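Retail and Holiday Promotions
Handout 5: The Store as a Place People Go Back To

Hello everybody. These are my notes from class, cleaned up a little, with the bits I skipped when we ran over. If you were there, you can skim the first part. If you weren't, please get the discussion sheet from Wanting Zou before next time, as we're starting with it.

Where we left off

Last time we talked about the loss leader, which is an item a store sells at or below cost to get you in the door. This week is about a different kind of loss leader, one that isn't for sale. I mean the window display, the tree lighting, the little choir on the escalator landing, the free cocoa. None of it rings up at the register, and somebody upstairs has to defend it in the budget every single year.

I grew up with one of these. My aunt used to take me to Karagiannis, a four-floor department store, the week after Thanksgiving, and we'd ride up to the toy floor to see the paper village. It had a train, and a skating pond made out of a mirror, and a baker whose arm went up and down. I couldn't tell you one thing we bought there. I can tell you exactly where the baker stood (left of the church, next to the pump), and that's really the whole subject of this handout.

Three terms to know

Anchor event. A fixed thing in a store's year that customers plan around. It has to come back at the same time and in more or less the same shape. A one-time celebrity visit doesn't count, however big the crowd.

Dwell time. How long a shopper stays in the building. Seasonal events are usually sold to management on dwell time, since it can be measured, and I think that's a bit of a shame, but you'll need the word.

Carryover. What's left when the store changes owners or names and the tradition keeps going. This is the hard one, and it's where most of your papers are going to live, so let's slow down.

The Karagiannis case

When Karagiannis was bought by Arkent, the new owners kept the building and changed the sign. They also put the paper village in storage for one season. Ilse Rieger, who ran display there for 30 years, told me the letters started in November and came mostly from grandparents. They didn't complain about the name. They didn't complain about the prices, which had gone up! They wanted to know where the train was.

Arkent brought it back the next year, on a different floor, with a donation box beside it for the children's hospital. Please notice both of those moves. The floor was a business decision: shoppers now had to cross housewares to get to the village. The donation box gave the company something of its own to add, so it wasn't only babysitting somebody else's tradition.
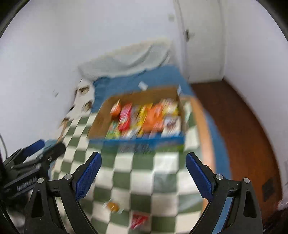
So was it still the same tradition? We went back and forth on this in class and I loved the argument. Gisela Eichhorn said yes, because the objects were the same and the families were the same. Annelore Teuber said no, because the people who built it had been let go, and a tradition is the people doing it. I lean toward Gisela on most days. Then I talk to Ilse and I'm not so sure anymore.

Tying a charity to a holiday event

You'll see this everywhere once you look. A store picks a cause, gives customers some small thing to do, and promises a gift in return. The small thing matters a lot. Writing a card works, hanging a paper star works, and dropping a letter in a box works very well with kids. Filling out a form doesn't, and neither does "ask at checkout," which mostly makes people stare at their shoes.

My favorite from the reading is the mitten wall at Cleltside. Customers pinned up a pair of mittens, and the mall gave 5 dollars to a winter clothing drive for every pair, up to 1000 pairs. Look at how that's built. There's a cap, so the mall knows the most it can owe. There's something to see, so a person walking by gets the idea without reading a sign. And the mittens themselves went to the drive too, so a customer who never heard about the dollars still did some good.

The weak spot is the cap, of course. If the wall fills up early, what do you tell the family who shows up the week before Christmas with a pair of red mittens? Bring me an answer. I've heard "raise the cap," and I'd like to hear what you'd say to the person who signs the check.

A word about sources

Store histories are often written by the store. Clindix, for instance, put out a lovely anniversary booklet with wonderful photos and hardly a word about the branches it closed. Use it, but use the local paper too, and talk to somebody who worked there if you possibly can. Waltraud Rothe in the library has put a shelf of clippings on reserve for us, and she's very patient with people who don't know what they're looking for yet (I speak from experience).

For next time

Read the Cleltside chapter again, just the part on the mitten wall.

Write one page on a seasonal event you went to as a kid. Tell me what you remember first, and after that try to work out what the store was getting from it. Please keep those two parts separate on the page.

If you didn't grow up going to store events, a county fair, a parade, or a church bazaar is fine. So is a supermarket. Somebody last term wrote about the lobster tank and it was terrific.

Pages are due 9/7/23, on paper, in my mailbox. Staples, please, no paper clips.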